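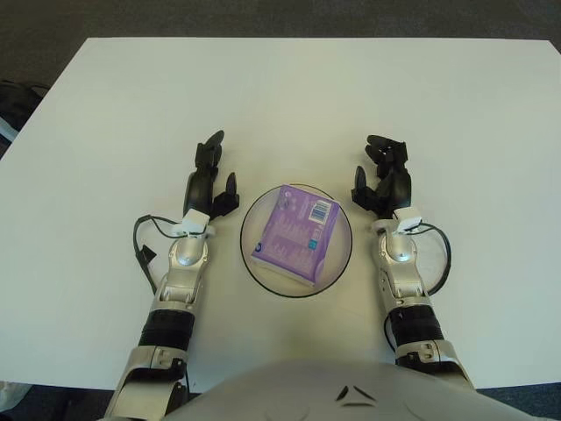 Last updated: February 14, 2022

The Bowl by the Door

My mother kept a bowl by the front door and I spent most of my childhood being told to put things back in it. Keys, bus money, the spare button off somebody's coat, and always, always a packet of tissues. I moved out at nineteen swearing I would never own such a thing, and now look at me, writing several pages about bowls for a magazine. Mine is clear glass with a thin black rim, and in it goes one purple packet, and I have become unbearable on the subject!

It started in January, when I went to see Revathi Palaniappan at her apartment in Horndale. I was supposed to be interviewing her about color. She dresses rooms for a living (other people's hallways, mostly, plus one dentist's waiting area she's very proud of) and I had a whole page of questions about paint. We never got to the paint. I walked in with a streaming cold, reached for my pocket, found nothing, and she pointed without turning around. On a plain white table was a shallow glass bowl with tissues in it. I took one and forgot every question I had.

"People buy a bowl and then they fill it," she told me, while I blew my nose in her lovely apartment. "Then it's a drawer with no front."

I went home and tipped out my own catchall, a big brown ceramic thing I bought on vacation in Berkau and had to carry on my lap for the whole train ride back. Out came 17 items. I counted them because I wanted to be ashamed properly. Two dead batteries. A lip balm with no cap, a hotel sewing kit, a key to a bike lock I haven't owned since college, somebody's loyalty card for a bakery that closed. Six of them were receipts. The tissues were at the very bottom, squashed flat, and one had come unwrapped and gotten friendly with a cough drop.

So the Berkau bowl went up on the bookcase, where it looks terrific with nothing in it, and I went shopping for glass.

What clear glass does for you

I'd always thought of glass bowls as salad territory, or potpourri, which I will not discuss. But on a white tabletop a clear one nearly goes away. You get the table showing through the bottom, a little grayer than the rest, and then that dark line around the top, so your eye knows where to stop. Without the rim I think I'd knock it onto the floor weekly. With it, even a packet of tissues has a kind of place setting.

The other thing is that you can see dirt. This is good and also annoying. A ceramic bowl will hide crumbs and lint for years (mine had sand in it, and I don't live near sand), while glass tells on you by the second day. I rinse mine when I do the breakfast dishes, dry it with whatever towel is closest, put it back. Dish soap is fine. If yours has a painted rim, go easy with the scrubby side of the sponge, as I learned on a thrift store one I no longer show to guests.

Shallow matters more than I expected, too. I tried a deep one first, from the housewares floor at Ganeria, and everything that went in slid to the middle and stood on its end. You had to fish for it. A shallow bowl lets a packet lie down, a bit crooked, with some clear space all the way around, and you can pick it up with one hand while the other one is holding a dog leash or a coffee or your own face.

Purple, on purpose

I did not pick purple at first. I picked white, because white tissues on a white table in a clear bowl seemed to me the height of taste, and then for a week nobody in my house could find the tissues. My husband stood in front of the table and asked where they were. He was right to ask!

Purple you can see from the kitchen. The wrappers with the paler lavender pattern are my favorites, and I don't mind the lettering on them, or even the barcode, which I used to turn face down before company came. Harish Fernandes cured me of that. Harish runs the little household goods store, Venkataraman, two streets over from me, and he has opinions about packaging the way some people have opinions about wine. When I told him I was hiding barcodes he looked really hurt.

"It's a wrapper," he said. "It's supposed to look like it came from a store. You want to knit it a sweater?"

I had, in fact, been looking at fabric covers. I put my phone away.

He also got me to stop buying the giant bag. I used to get the jumbo one, stuff as many packs as I could into the bowl and feel rich, and by the weekend there'd be half-open ones in every coat. Now the spares live in a shoebox in the hall closet and a single pack goes out on the table. When it's finished, whoever took the last tissue goes to the closet. We've had two arguments about this so far, both of which I won.

A few things people have asked me

My sister wants to know where the keys go. On a hook, Anjali, like I told you. Keys scratch glass, and they make an awful clatter when you come in late and are trying to be considerate. Hooks are cheap and you only have to put one up once.

My neighbor asked if this works with hand lotion, and sure, if the tube is small, though lotion leaks and then you've got a slick on the bottom of your pretty bowl. Mints in a tin are nice. Loose mints are not, unless you like ants. For a while I had a roll of stamps in mine, which was very pleasing to look at, and I mailed more letters that month than I had all year.

And several of you will be thinking about cats. Revathi has one. He has sat in the bowl. It's not a big bowl and he is not a small cat, and she says he simply poured himself in and stared at her. A heavier base might help if yours is a pusher, but with a sitter I think you just have to keep a second bowl.

She still hasn't answered my questions about paint, by the way. I'm going back to Horndale when the light's better, with the same list and a clean packet in my coat.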